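Ticket 580: Stage piano drops notes and hums through the house system
Opened by: Lindalva Rezende
Assigned to: Odair Guimarães
Status: Waiting on part
Opened: December 5, 2025

Reported problem
The Jellex stage piano in the Postma rehearsal hall drops notes when the left hand is busy. Low notes cut off early, mostly in the slow songs where the singer holds the pedal down. There is also a hum in both main speakers. It was not there at the last show. The keyboard is plugged into the Gimik mixer on channels 5 and 6.

First reply (Odair)
Please check that the layer function is off and tell me which power supply you are using. Also send the firmware number from the startup screen.

Lindalva
Layer was on, piano plus strings. Turned it off and the dropped notes are much less frequent but not gone. Power supply is the original one. Startup screen says 44.

Odair
Version 44 has a known problem with the sustain pedal. If the pedal is plugged in after power on, the keyboard reads it backwards at random and notes get cut. Turn the unit off, plug in the pedal, keep your foot off it, then turn the unit on. Please update to 70 when you can. The file goes in the top folder of the USB stick, not inside another folder.

Lindalva
Updated to 70. The first try failed with "no file found" because I had it in a folder. Second try went through. Played the full set twice with the pedal, no dropped notes. Hum is the same as before.
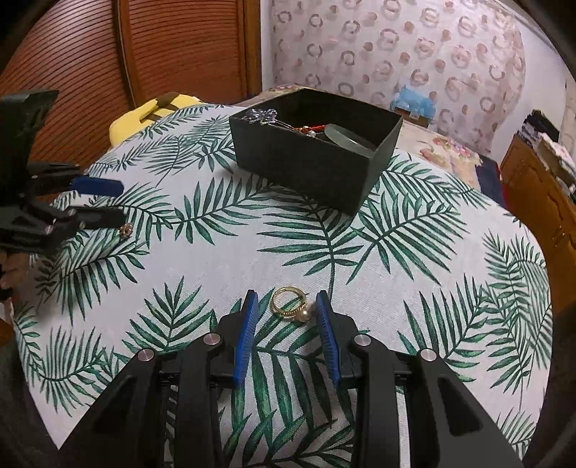

Attachment 1: gold-colored ring on palm-print cloth

Odair
Good, closing the first half. For the hum, do these in order and write down what changes:
Pull both cables from the back of the keyboard and leave them in the mixer.
Plug one cable back in.
Run the keyboard and the mixer from the same power strip.
Put the Tirkport isolator between the keyboard and the mixer.

Lindalva
Cables out of the keyboard: hum gone. One cable in: hum back, a little lower. Same power strip: down by half maybe, still there in the quiet parts. I don't have the isolator, it went out with the touring kit.

Odair
That is a ground loop. The hall stage outlets and the mixer desk are on separate circuits. Keep both on the one strip for now. Do not lift the ground on the plug. I have ordered a two-channel Tirkport for the hall so it stays there.

Lindalva
OK. We have a vocal rehearsal before it arrives and can live with it at low volume. Will test again with the isolator in and update here.

Notes
Pedal and firmware: fixed.
Hum: open, isolator on order.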